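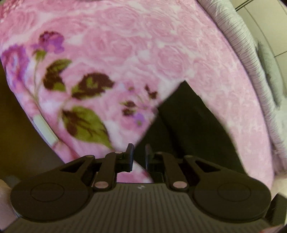 Ticket 207: Pink rose blanket shedding and going flat after wash

Status: Open, waiting on customer
Product line: Plundcombe throws and blankets
Opened by: Yamila Leiva

First message, Friday, 8:40 am

Hi there! I'm hoping somebody on your end can help me save this blanket, because I love it more than is probably reasonable. It's the pink Plundcombe fleece with the raised roses all over and the purple flowers and green leaves printed on top. I bought it in February and it was gorgeous, so soft, and the raised pattern really popped. I've now washed it 2 times and I've got two problems.

Problem one is fuzz. Pink fuzz, everywhere. It's on my leggings, it's on the couch, it's in the lint trap in a big felt pancake that I could probably sew into a second blanket. The first wash I figured okay, new fleece, that's normal. The second wash was just as bad.

Problem two is that one corner has gone sort of flat and crunchy. Not the whole thing, just a patch as big as a dinner plate on the side away from the purple flowers. The roses are still there if you run your hand over them but they've lost their puff. The printed part is fine, by the way! No fading that I can tell, and the leaves still have their dark veins.

What I did: washed on warm with the regular load (towels, some dark T-shirts), normal amount of Clederance liquid, a capful of softener, then tumble dry on high for an hour. I'm guessing one of those is going to make you wince.

Reply from support, Friday, 10:15 am

Hi Yamila, thanks for writing in and for giving us the wash details up front. Yes, a couple of those are likely culprits. High heat is the big one. The raised pile is polyester and it can glaze over where it sits against a hot drum, and that gives you the crunchy patch. Towels are the other one. They rub against the fleece, pull fibers loose, and trade lint with it the whole time.

Please try this before we talk about a replacement:

1. Shake the blanket out hard outdoors, both sides.
2. Run it through the dryer on air only (no heat) for 20 minutes with a clean lint trap. Empty the trap halfway.
3. Wash it alone, cold, gentle cycle, half your usual detergent and no softener. Add a cup of white vinegar to the rinse.
4. Hang it over a rail or a couple of chairs until dry.
5. When it's fully dry, go over the flat patch with a soft-bristled brush. Short strokes, light pressure, in every direction.

Let us know how the patch feels afterward.

Update from Yamila, Sunday evening

Okay, reporting back! I did all of it, in order, like a good student.

Step 1 made a pink cloud and the neighbor's dog sneezed. Step 2 got me another wad out of the trap, smaller than before. Step 3, I had to go buy vinegar. My washer is an old Hinojosa and the gentle cycle takes forever -- I had time to make soup. Step 4 I used the shower rod, hope that counts. It dripped for a while and then took all night.

Step 5 is where it got interesting. I didn't have a soft brush so I used a baby hairbrush (clean, never used, it was in a gift basket). I'd say the patch is better, maybe halfway there? The edges of it fluffed right up and the roses look like roses again. The middle is still stiff, and if I brush any harder I get little broken bits on the bristles, so I stopped.

Fuzz is way down. I wore black pants on purpose and sat under it for a whole movie and only picked off a few strands.

Two questions. Can I steam the middle bit? I've got a handheld Plutstead steamer. And is it okay to use softener ever again, or is that over for me and this blanket?

Reply from support, Monday, 9:05 am

That's good progress, and the shower rod is fine. Please stop brushing the middle, as the broken bits are fibers that have melted at the tips and they'll keep snapping.

Steam is worth one careful try. Keep the steamer a good hand's width away, never touching, four seconds at a time, then ruffle the pile with your fingers while it's warm. Test a spot near the hem first. If it doesn't soften after a few passes, the heat damage is set and more steam won't help.

On softener, skip it for good, sorry. It coats the fleece and mats it down. Vinegar in the rinse does the job and the smell goes away as it dries.

We've left the ticket open. If the middle stays stiff, reply with your order number and the care label and we'll look at what we can offer.

Yamila, Monday, 12:30 pm

Got it, hem test tonight. I'll dig out the order number too -- pretty sure it's in the kitchen drawer with the batteries.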